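Handora Counter Coffee: a data card

Kept by Gayan Mollah
Current as of 31 Dec 2023

What this is

A collection of short records of small coffee jobs done on a kitchen counter: pouring beans into things, getting them out of things, moving cups to where somebody wants them, wiping up. No brewing. Brewing has its own collection, Iturra, which has better funding and a nicer logo.

There are 2709 records in this release. Each one covers a single job, from "beans in the bag" or "cup by the wall" to whatever state the counter reached when the person in charge of the notes said stop.

Why coffee beans

Beans roll. Rice sticks to things, pasta stays where you drop it, and dried lentils were tried for most of one November before we agreed never to bring them up again. A roasted bean is big enough to see, small enough to lose, and oily enough to leave evidence. It also makes the kitchen smell like a place where work gets done.

The beans are supermarket dark roast, bought on sale. They are reused until they look sad. Please don't write in to ask about the origin or the tasting notes. After the fourth trip across a countertop the tasting note is countertop.

What's in the folders

pour: beans going from one vessel to another
gather: beans collected off a surface
cups: a cup picked up, set down, or shifted out of the way
wipe: sponge, cloth, or paper towel, with or without enthusiasm
misc: 200 records that fit nowhere else, including most of the interesting ones

Every record comes with a notes file. The fields are job, vessels, start_state, end_state, and remarks. Remarks is free text and reads like it. One whole batch says only "fine." Another has a paragraph on grout, and there is no grout in this kitchen.

Vessel names

We did not plan the vessels. They came out of the cupboards, and the names in the notes are what people called them that day. I have merged the obvious duplicates:

"bowl", "pink one", "the round" all became pink_bowl
"tub", "basin", "green thing", "blue thing" all became basin
"glass", "cup", "tiny cup" all became small_cup

The argument over whether the basin is green or blue ran to 6 messages and ended in the field being named basin. If you need a color, look at it and join one of the two sides. Both are still recruiting.

States

A vessel is "loaded" if it has beans in it that you would bother to pick up. It is "cleared" if it doesn't. It is "clean" only if somebody washed it, and you will find that value used sparingly. Cleared and clean were one label in the first release, Stisine, and the result was a set of records in which a bowl with a puddle in the bottom was declared spotless. Labels have been redone for everything from Stisine that survived. About the rest, the less said the better.

Splits

700 records are held back for testing. They were picked by kitchen session, so you won't get the first half of a pour in one split and the same beans landing in the other. Earlier versions did this at random, and everybody's scores were wonderful.

Known problems

The lighting is whatever the kitchen had. A few pours start with the beans already halfway over. Wipe records from the Nusholm kitchen are missing end_state, and the person who knows what the counter looked like has moved on to a job with windows. Stray specks on the counter are not labeled. I tried for one evening and then went to bed.

Two looks at the counter
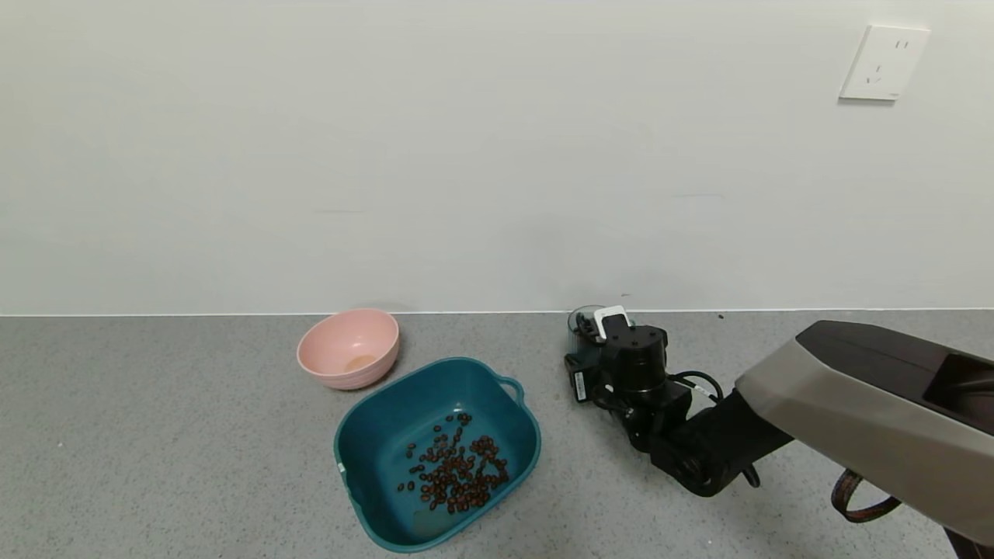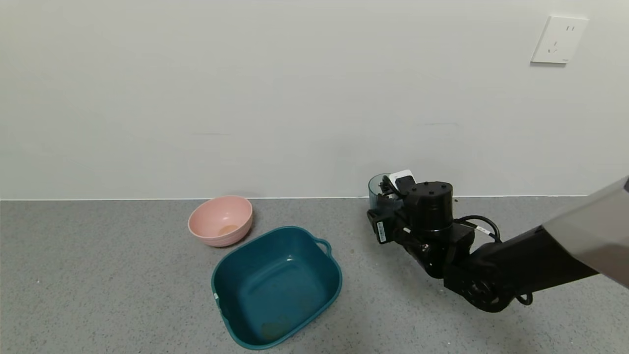

Pink bowl and basin, in both.

The field people get wrong most is end_state for the basin, and I would like to stop getting mail about it. It takes one value, and that value describes beans. Stains go in remarks. In the first of the two pictures the basin has dozens of dark roasted beans lying on its floor, so it is loaded, and there's not much to discuss. In the second there are no beans in it, only light brown stains and some smudges up the inner walls, and the correct value is cleared. Several people have written loaded for a basin like that on the grounds that it "still looks like coffee." So does my shirt. The pink bowl gets the same treatment: it has a little residue at the bottom in each picture, and residue is a remark. If you are relabeling, do the basin first, then the bowl, then save the file before you start having opinions about the cup.

Using it

Unpack the folders side by side and leave the names alone. The index file expects them as listed, and it is not a forgiving file. Read the remarks before training anything on the labels, or at least read a page of them. If a record's remarks contradict its end_state, trust the remarks, except in that batch where they all say "fine."

Corrections

Send them to Gayan with the record number and the field. "The coffee ones are wrong" was received and has been filed under misc.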